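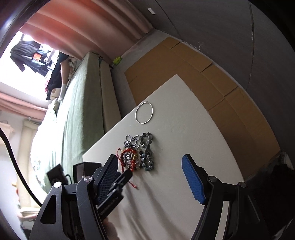 How to Write a Fake Biography for a Character Who Never Deserved One

July 17, 2019

I have been writing silly life stories for made-up people since I was in high school, and I still think it's the most fun you can have with a blank page (cheap, too). A couple of readers asked how I put one together, so I finally sat down and tried to work out what I do. Most of it is stealing the manners of a boring encyclopedia and then behaving badly inside them.

I'll use one character all the way through so you can see how he grows. His name is Ngcobo the Damp, and he was the third-best lighthouse inspector in the inland town of Kostwood.

Step 1: Pick a job before you pick a personality

I always start with the job. If you start with "he was grumpy and loved cheese," you've got a mood and no place to put it. A lighthouse inspector in a town with no coast already has a problem, and you can get three paragraphs out of a problem before you even have to think.

Try to make the job sound real for at least the first half of the sentence. "Assistant ferret weigher" is good. "Wacky banana wizard" makes me tired.

Step 2: Get him born quickly

One or two sentences, tops. Give a fact, then wreck the fact. Here's mine:

"Ngcobo the Damp was born in March, in the back of a moving hay wagon, which is why both Kostwood and Gorora have a plaque saying he was born in the other one."

I went through maybe ten versions of that. The early ones explained that neither town wanted him, and every one of them was worse. Let the plaques do it!

Step 3: Use odd numbers, and use them with a straight face

Round numbers sound like you're kidding. Specific ones sound like you spent a week in a library basement. So Ngcobo filed 832 reports in his career, of which 523 said "no lighthouse." I don't say what was in the others. People have emailed me about it and I'm still not saying.

Go easy, though. Two numbers in a paragraph is plenty. I once wrote a piece about a champion soup carrier that had so many figures in it, my sister thought it was my taxes.

Step 4: Give him one great rival

A life story can wander all over the place if somebody keeps turning up to ruin it. The rival doesn't have to be a person. Ngcobo's is the Rolach, a goose-drawn street sweeper that ran him over on 28 separate occasions, always from the left.

Bring the rival back when the reader has forgotten about it. I like to wait until something nice is happening. Ngcobo gets engaged, the band is playing, everybody's crying, and then you hear geese.

Step 5: Skip the interesting part

This one's my favorite, and I use it way too much. Build up to the biggest moment in your character's life and then hop right over it:

"In his fortieth year he was finally sent to inspect the sea. The trip is well documented elsewhere. On his return he took up the trombone."

It works best if you've spent a ridiculous amount of time on something dull just before. I did a whole paragraph on his lunch pail.

Step 6: Kill him off (or don't)

The death is where most people overdo it. Explosions, sharks, the works. I'd go small and stupid, and tell it in the same flat voice as everything else. If you can't think of a good one, have him retire somewhere with terrible weather and stop writing to people.

Ngcobo, by the way, is still alive in my version. He's just very hard to get hold of.

Step 7: Read it out loud and cut

My first drafts run around 4000 words and they're a mess. Read yours out loud in your most serious museum-guide voice. Anywhere you start doing a funny voice, cut that line, it was begging for the laugh. Anywhere you run out of breath, check whether the sentence is long on purpose. Mine are sometimes long on purpose.

Then put it away for a few days if you can stand it. The jokes you still like after that can stay, and the rest can go in a folder. I have a folder called "geese" that's bigger than everything I've ever published.

If you write one, paste it in the comments! Keep it fairly clean, and please, no more soup carriers.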